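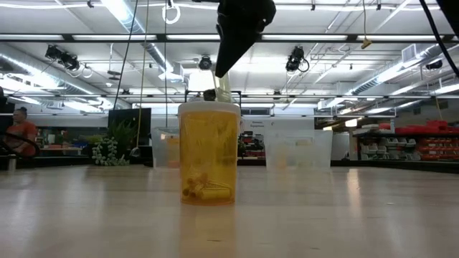 About Veswood

Veswood is a small workshop and school for sorting, packing and setting out small items. We teach people who put together kits, fill bins and keep supply shelves in order, and we do some of that work ourselves for customers nearby. The company was started by Kamran Magsi and Zhiqiang Cai, who had both spent years in stockrooms and thought the job could be taught better than it usually is.

We have 7 people on staff. Our classes are kept to eight students so that everyone gets a place at a table and enough time with the instructor.

What we do

Most of our work is with small things: plugs, caps, bottles, clips, tubes, cups and the containers they go into. A customer sends us the parts and a list. We agree on a layout, make up one set by hand, and send it back for approval before the rest is packed. The smallest order we take is 100 sets and the largest is 800. For anything bigger we will refer you to Haslam, who have more floor space than we do.

The Basic Packing course covers the same ground at a slower pace. Students learn to read a parts list, lay out a table, fill a container in a fixed order and check it against the list. They also learn to stop and ask when the list and the parts don't agree - this takes longer to teach than the packing.

How we set out a table

We like wooden tables. They are easy to clean, and a scratch can be sanded out. The containers we use most are clear plastic, so the contents can be checked from the side without lifting anything. Bottles are set out in a grid, two by two where the container is small enough, with caps up. Different kinds of bottle go in different containers, even when there would be room to put them together.

Things that are waiting go at the back of the table and the front is kept clear for work. Santosh Dhillon wrote our layout guide, and every student gets a printed copy on the first morning. The guide is 8 pages long and has been revised many times, most recently in December, when the section on labels was shortened. 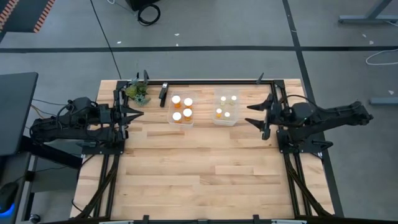

Fahad Marwat: I took the basic course and still use the two-by-two rule at my own job. We used to stand bottles wherever they fit and then argue over which ones had been checked. I would have liked more time on labels, but the table layout part was worth the trip.

Comments like this one go to the whole staff. We have since moved the label exercises to the second afternoon, when students have finished their first full set and have something to put a label on. The shorter section in the guide goes with a longer practice sheet.

The room

Classes and orders share one building. The floors are gray and the walls are plain. There are shelves for incoming parts along one side and a closet for finished sets by the loading door. We bought most of the shelving secondhand from Brurketti when they moved, and it has held up well.

Each table is wiped down at the end of the day and anything left on it goes back to its shelf. Plants are allowed as long as they stay in the far corners, out of reach of sleeves.
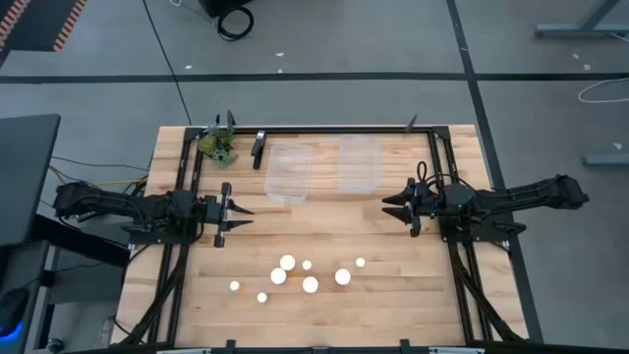 Cups and bins are washed once a week and whenever an order changes. Odd parts found on the floor go in a jar by the sink, and Khurram Kiani sorts through it when it is full. Parts that can be matched to a customer are returned with the next shipment.

Working with us

Order customers should send a parts list and one sample of each item. If your parts come in Pritico trays, please leave them in the trays, as our shelves are spaced to fit them. Students need closed shoes and nothing else. Paper, pencils and practice parts are provided, and there is a microwave for lunches.

Visitors are welcome in the afternoon - please call first so that someone can meet you at the door.

Page last updated 2021-01-20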